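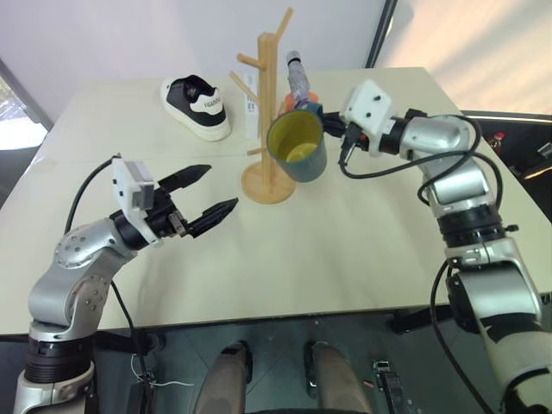

4.2 Mugs and the problem of the handle

Of the 955 objects that our households told us they had put away in the past day, mugs were the ones people felt most strongly about. This surprised us. We had expected knives, or perhaps medicine. But a mug is owned by one person, borrowed by another and washed by a third, and all three hold views on where it goes. The 11 households in the Drindport study kept mugs in cupboards, on open shelves, on hooks screwed into the underside of a cabinet, and in one case in the oven, which the family described as temporary. It had been temporary through both of our visits.

The mug tree deserves separate treatment. In its usual form it is a base, a post and a few angled pegs, and it asks for something no shelf asks for, namely that the mug be put away by its handle. A shelf will take a mug facing any direction. A peg will not. The person doing the tidying must have the handle turned toward the peg and the rim clear of whatever is hanging next door, and must do all this with a hand that may well be on the handle already (Figure 3). Perron and Galindo, in the pilot interviews at Rutherford, called this the "handle conflict." We have kept the term because our participants liked it, and because our own suggestion was worse.

The conflict was settled in one of two ways. Most people who owned a tree carried the mug by the handle, reached the tree, and then shifted their grip to the body of the mug for the last few inches. A smaller group kept hold of the handle and threaded the peg through whatever gap their fingers left. Members of the second group tended to describe the first group as fussy. The first group had not noticed there was a second group.

The height of the pegs mattered more than we had assumed. On a tree like the one in Figure 3, where four pegs leave a square post at different heights, the upper pegs are easy to reach from above and the lower ones must be approached from the side. Participants filled from the top, almost without exception, and then complained that the tree wobbled. One man in the Zorell Street apartments had solved this by gluing a tile to the base. He showed us the tile before he showed us the kitchen.

4.3 What else ends up on the table

Mug trees were seldom left to stand alone. Any flat surface large enough to hold one was also large enough to hold the things that had no agreed place, and footwear and umbrellas led the list of these by some distance. Both belong, in principle, near a door. The table in Figure 3, with a sneaker and a folded umbrella sharing the surface with the mug tree, would not have looked out of place in our interview notes, although several participants assured us that they personally would never put a shoe on a table. Two of them had a shoe on the table in the photographs they sent in.

We coded such objects as "guests" – things that are on a surface but are not kept there. The line is harder to draw than it sounds. Lachance, who did the second round of coding, proposed that a guest becomes a resident once someone dusts around it, and this rule settled most of our disagreements. It did not settle the umbrella. Umbrellas were moved often, dusted never, and claimed by no one until it rained.

Guests also changed how the mugs were handled. Where the space in front of the tree was clear, people hung a clean mug in one movement. Where it was taken up, they set the mug down beside the tree and left it, and a mug left beside a tree attracts others. In the November visits Figueiredo found a household with an entirely bare mug tree surrounded by its mugs. Asked whether the tree was in use, the owner said that it was, very much so, and that she would be lost without it.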